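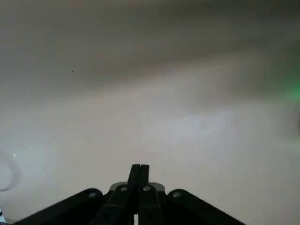
Fingers closed, wrist view. Note the pivot caps on either side of the finger pair.

Building Arms in a Shared Workshop
Handout 3: Grippers, reach and the first weighing task

Last updated 3/31/24

Welcome back! By now everyone has had a turn at the bench and most of you have pinched a thumb in a linkage, so we can get to the really fun part of the course. Tonight is about the gripper and what it needs to know before it goes anywhere near food. Bring Handout 2 if you still have it, as the cable lengths are in there and I am not printing them again.

1. How the fingers move

Our gripper is a linkage type. Look for the round caps first, as those mark joints, and then follow the arms outward from the middle. Move the parts slowly by hand with the power off and watch which pieces swing and which ones only go along for the ride. It is a lovely bit of geometry and you will see it in desk lamps and car jacks from now on.

The closed position is your zero. Every time you swap fingers or tighten a joint, close the gripper fully, look along the seam between the fingers, and save that position again under your own name. Fermín spent a whole evening in February chasing a "software bug" that was a zero saved with a strip of tape still stuck to one finger. He has kindly let me put that in the notes.

Word list for this part:
Pivot: the point a link turns around
Link: a stiff piece between two joints
Zero: the saved closed position
Backlash: slop you can feel when you wiggle a joint that should be still

2. Setting up the bench

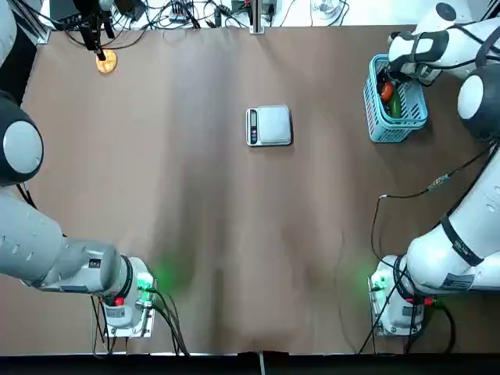 Weighing is my favorite first task for a home-built cell, and I will happily argue with Roald about it (he prefers stacking cups). You get a pick, a carry and a gentle place all in one go, and at the end there's a number to write in your log! Put the kitchen scale near the middle of the table with open paper on every side of it, and keep the produce in the blue basket under the right arm, so that the carry is short and nothing has to travel over the other base. The slotted sides are handy too: you can check from the side how deep the fingers have gone. A cucumber is a kind thing to start with. It is long, it has an obvious place to grab, and it costs next to nothing if you squash it.

Check the cables before you power up. Swing each arm by hand through its full reach and have your partner watch the slack. If a loop tightens at any point, stop and reroute it. Tyra's rule is that a cable you have to think about is in the wrong place, and I have never caught her out on it.

3. Exercise for pairs

One person drives, the other keeps the log. Swap after 8 tries.

a. Tare the scale.
b. Pick one item from the basket, starting slow.
c. Place it on the platform and open the fingers fully before you lift away.
d. Wait for the reading to settle and write it down.
e. Return the item, close the gripper, and compare with your saved zero.

Log drops and bad grips as well as clean ones. Last term's groups at Grundby put in 617 tries between them, and the messy log pages taught us far more than the neat ones. If your reading drifts by over 12 grams on the same item, check whether a finger is still resting on it.

For next time: sketch a fingertip you would like to try. Pencil is fine. Kerstin will have the saw out and there is a box of rubber scraps by the door.

Aslak Fagerlund

Questions: ask at the Grundby workshop desk | © Grundby Shared Workshop | Back to top

Related handouts
Handout 1: Tools, tables and who sweeps up
Handout 2: Motors, cables and strain relief
Handout 4: Fingertips from scrap
Trindwood evening: open bench notes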